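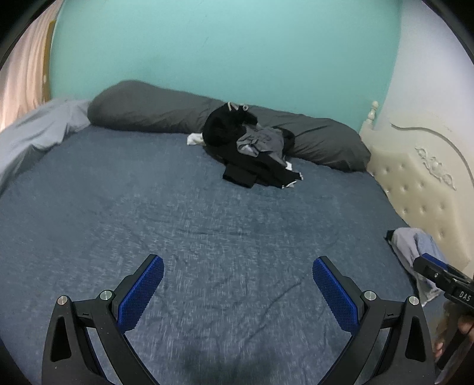

Session 2: The Bed as a Sorting Surface
Home Care Skills, Stirndale Adult Learning
Notes by Mayuree Siriwan

Welcome back, everyone, and thank you for all the kind words after our January session on kitchens. Today we move to the bedroom, and to the habit most of us share of dropping clothes in the middle of the bed and meaning to get to them later (I do it too!).

Look at the dark pile lying on the blue sheet. It's mostly one black garment folded over on itself, with something grey on top and a bit of white poking out at the side. Lift the grey piece away first and lay it flat, then ease out the white, and leave the black for last. Dark things pick up lint from everything they touch, so give that one a good shake before you fold it.

Next come the bedclothes. The long grey pillow can stay across the head of the bed while you work, but the duvet or blanket bunched along the left should be opened out and folded in 3. Don't forget the little heap of cloth near the right edge. Small heaps like that get swept under the covers and turn up weeks later.

A word on tufted headboards: go over the buttons with a soft dry brush, and please don't lean damp laundry against the fabric.

For next time, fold one pile at home and bring your questions. Ladi Amadi will be taking the class.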